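Wullton Publishes Its House Rules for Robot Hands Working Near Store Shelves
Free 28-page guide covers speed, reach, soft packaging and who gets to press start
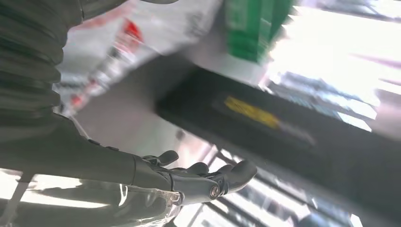 A dark grey robotic hand, fingers open, above a clear plastic bag, with packaged goods and metal shelving bars behind it.

24 April 2021 - We've been promising this one for a while, and I'm very happy to say it's out! Starting today, anybody who runs a robot arm and hand near stocked shelves can download the Wullton Shelf Work Rules from our website, free, with no sign-up form and no sales call afterward.

I run the practice desk at Wullton, so I'm the person who gets the emails when a store and a robot supplier can't agree on what "safe enough to try" means. I've had a lot of those emails. Most of them ask the same handful of things (how fast, how close, who's watching, what happens when it drops something), and the formal safety standards don't always give a shop manager an answer in words they can use on the floor. We wrote the guide to sit next to those standards and to be read by the people who will be standing there. It doesn't replace any of them, and if you need a certified risk assessment you still need a certified risk assessment.

What's in it

The guide has 10 rules. I won't go through them all, but these are the ones people asked about most while we were testing the draft.

Rule 2 is about speed. Any time a person can reach the shelf bay, the hand stays under 70 millimeters per second for the last stretch of its approach. Yes, that's slow. Our friends at Sakik told us so in writing, twice, and we kept it anyway for first trials. Once a site has logged 2000 picks without a stop caused by contact, it can apply its own limit and write down the reasons.

Rule 4 covers soft and see-through packaging, and it's the longest in the book. Clear bags crinkle, shine and change shape when you touch them, and we want every test plan to include them from the very first day. Plenty of plans we reviewed had only boxes. Boxes are easy! If the shelf holds bags, test with bags, full ones and half-full ones, under the store's own lights with the blinds open and again with them shut.

Rule 5 is cables, sleeves and covers. Anything that wraps the arm gets looked over before each shift for splits and snags, and the check goes in the log with initials. It takes a minute or two, and Barbu, whose maintenance crews tried the draft with us, asked for it to move up to the front of the daily sheet. So we moved it.

Rule 7 is my favorite, because I lost an argument over it. I wanted one named person in charge of the start button for the whole day. The Jikora team said that falls apart at lunch, and they were right. The rule now says the job can be handed over, out loud, with both people at the bay and the arm stopped. There's a handover card at the back you can print and hang up.

Rule 9 deals with dropped goods. Stop the arm first, then pick the item up. We had three drafts of that paragraph and the shortest one won.

How we put it together

We started last November with a stack of notes from trial sites and a very long shared document. Sakik, Barbu and Jikora each read every version and sent back comments, and where we couldn't agree the guide says so in a margin note and gives both views. I think those notes might be the most useful part - you can see where the practice is settled and where folks are still working it out.

The pages are plain on purpose. There's a one-page daily sheet, a log template, the handover card, and a word list at the end for anyone who's new to this.

What happens next

Comments are open now and we'll read every one. If a rule didn't work at your site, please tell us which rule, what the shelf was stocked with and what you did about it. A second edition is planned for November, and we'd love to add more on chilled cabinets, low shelves and night restocking, where our notes are thin.

Trainers are welcome to copy the guide and hand it out, as long as the pages stay together and the edition date stays on the cover.

About Wullton

Wullton writes and maintains plain-language working rules for people who use robots in stores and stockrooms. Press questions, and requests for printed copies, can go to the practice desk through the contact page on our website.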